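**MEDIA RELEASE — 2020-04-22**

# Coridine releases results of simulated gripper comparison

Coridine has published the results of a comparison of three parallel-jaw grippers, carried out entirely in simulation. The test set uses ordinary kitchen objects, including bowls, forks, knives and a white ladle-like spatula, on a wooden tabletop.
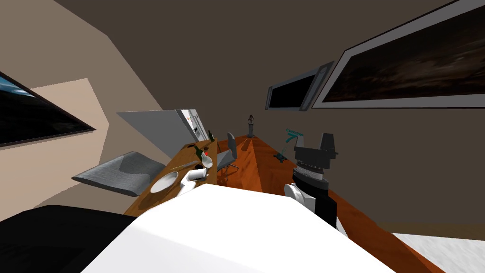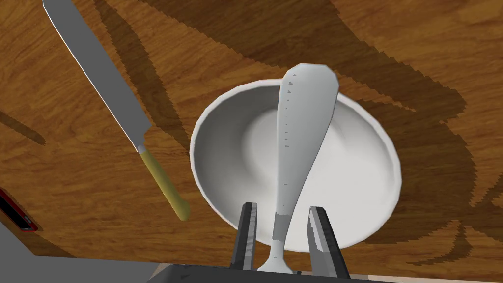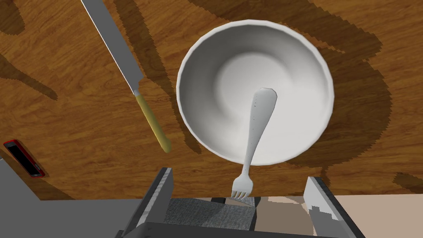 Each gripper model was mounted on the same arm and run by the same controller, with 725 trials per gripper. A further 351 trials repeated the hardest grasps with the wrist camera moved, bringing the total to 2,526 before calibration. Nine calibration trials make up the full 2,535 in the download.

The Retwood fingers dropped the fewest thin-handled utensils. The Đặng fingers did better on bowl rims, where a wider opening helped. The third set, Coridine's own, placed second in both groups and is being redesigned.

"We wanted the same table, the same cutlery and the same controller every time," said Vy Hồ, who led the work. "Camera position made a bigger difference than we expected. With a fork handle, a small change in angle can cost you the grasp."

Simulated friction is an approximation, and the results should not be read as a measure of how the hardware will behave. Trials on physical arms are planned for November at the Godivness test centre.

The trial logs, object models and controller settings are free to download for research use. Finger manufacturers wishing to have a model added to the next round can apply through the Coridine website.

**Media contact:** Vy Hồ, Coridine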